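Forum > Home Builds > Arms and Grippers > Help wanted

Home | Latest | Unanswered | Members | Log in

Training a home-built arm to move sweets from a zip bag to a bowl: how do I stop it fumbling the bag?

Asked by Kumudini Khondokar, February 16, 2024

I'm building a two-armed thing on the desk in my spare room (bits from a Folavus kit, plus a lot of my own printing) and the first job I've set it is a silly one. Zip-top bag, wrapped sweets, round bowl. I've been doing the task by hand and recording it from head height so the software has something to copy, and I've got 100 goes saved so far.
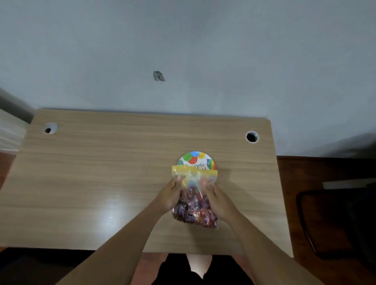
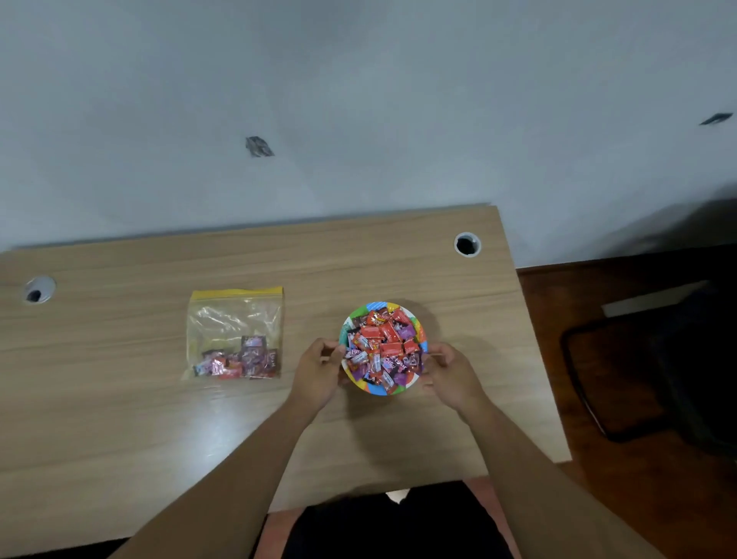 Same desk and same bag of sweets in both, with my hands doing the work.

The arms copy the bowl part quite nicely. The bag is hopeless! One gripper gets hold of the plastic, the other closes on thin air, and then the whole lot slumps over. Do I need loads more recordings or am I doing something daft?

3 comments

What height should the camera be at?

Match it to wherever the camera will sit on the finished machine, and measure from the desktop to the lens. Mine is fixed to a bit of shelf upright, and once I'd bolted it down I stopped touching it. If you move it later, the old recordings get a lot less useful.

Answer 1 (7 votes)

Clear plastic is a pig. My Trekisau camera simply can't see it when there's a bright lamp overhead, it gets a lovely view of the shine and nothing of the bag. I'd sort the lighting first. Move the lamp off to one side, stick some baking paper over it if it's an LED (not a hot bulb, please) and try again before recording anything else.

The other thing is your fingertips, the robot's I mean. Hard printed ones slide straight off a bag. I cut up an old rubber glove and glued bits on, and it went from dropping the bag nearly every time to holding it for seven goes out of 10. Looks dreadful.

Also, have you slowed down your own movements? I was whipping through mine like I was late for a bus and half of it was a blur. Do it at the speed the arms can manage.

2 comments

Answer 2 (1 vote)

You need 1000 recordings minimum, everyone knows this. Or just buy a Dlamini gripper.

Answer 3 (4 votes)

I wouldn't go to 1000 yet. Split the job up. Record just the grabbing for a bit, with the bag put down in different spots and at different angles, then add the pouring once that's working. I did mine with Clutora, which lets you label the stages, but a notebook does the same job.

And start with fewer sweets in the bag. A full one sags all over the place when you lift it by one side.

Share (10)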